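Ustitz audition week moved, anyone else had the email?

Reality & Competition TV board > Casting and filming news

marmalade_jo
Hi all, long-time reader and occasional poster, so be gentle with me. I had an email last night from the casting people for Ustitz (the obstacle and puzzle show, for anyone who hasn't been swallowed by it the way our house has) and the Batoseo auditions have been pushed back to January. No new date beyond that, just "January" and a line thanking us for our patience. I'd already booked the motel and organised my sister to mind the dogs, so I'm a bit flat, to be truthful. Has anyone in the other cities heard the same? I'm number 351 on the list, if that means anything to anybody.

kev_from_drosari
Same email here, Jo, and I'm down for Drosari, so it's everyone. I rang the motel and they let me shift the booking for 10 dollars, so it's worth a call before you write the money off. They were lovely about it.

My guess is they've lost the stadium. The cricket people get first go at it over summer, and last season the crew were packing up the rigging at four in the morning to be out in time. I was in the crowd for that one and my back has never forgiven those seats.

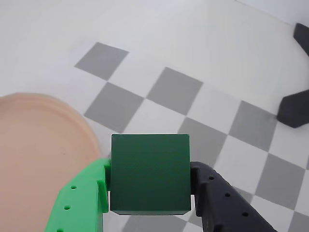 I'd be surprised if they went back to doing all three cities, too. Trucking that course about must cost a fortune, and you could see them trimming last year, with the same rope wall turning up in every heat with a different colour of paint on it.

Tomomi Uchida
I'd gently disagree with Kev there. I worked front of house at the Drosari heats for two seasons and the touring was the part that paid for itself. We had 4,000 people through the gates on the final night, and the food stalls alone kept half my neighbours in work for the fortnight. If they squash the whole thing into one studio they'll save on trucks and lose everything that made it feel like an occasion. My mum still talks about the year the semi-final was held up by a thunderstorm and the whole grandstand sang to fill in the time.

kev_from_drosari
Fair enough, Tomomi, you were on the inside and I was only in the cheap seats. I still reckon a studio is where it's heading, though. The overseas version went that way and it never came back out.

pudding_lane
The overseas version was better in the studio! I know I'm on my own with this one, but you could finally see the contestants' faces, and the sound was miles better. I used to watch the outdoor ones with the captions on because the wind drowned out every second word. And the puzzle rounds were hopeless outdoors, you couldn't make out what anyone was doing with their hands from that far back.
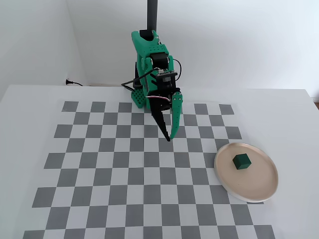 Dark green cube on the round plate, checkerboard mat to the left.

Anyway, that's my two bob's worth. Jo, keep training, an extra few weeks can only help your grip.

marmalade_jo
Thank you Kev, I rang and they've moved me across without charging a cent, so I owe you a coffee if we ever end up in the same queue. Pudding, I'm with Tomomi on the studio question, sorry! Half the reason I applied was to run it in front of an actual crowd, with my nieces up the back waving a bedsheet with my name on it.

Wissam Khasawneh
Popping in as someone who got through to the second round last time. The list number doesn't matter much. I was 490 and got called in before people well under 200, as they sort you by height and reach once you're in the door. What does matter is answering the confirmation email quickly, as it's easy to miss in the junk folder. Mine came from an address with Đồng in the sender name, which is the casting company, and I very nearly deleted it. Also bring your own lunch and a jumper, the holding area at Batoseo is freezing whatever the weather's doing outside.

marmalade_jo
Oh Wissam, that's so helpful, thank you. I've just been through my junk folder and there's one from Đồng sitting there asking for my shoe size. Off to answer it now before the dogs want their walk.

Tomomi Uchida
Good luck, Jo! And do take the jumper, he's right about that shed.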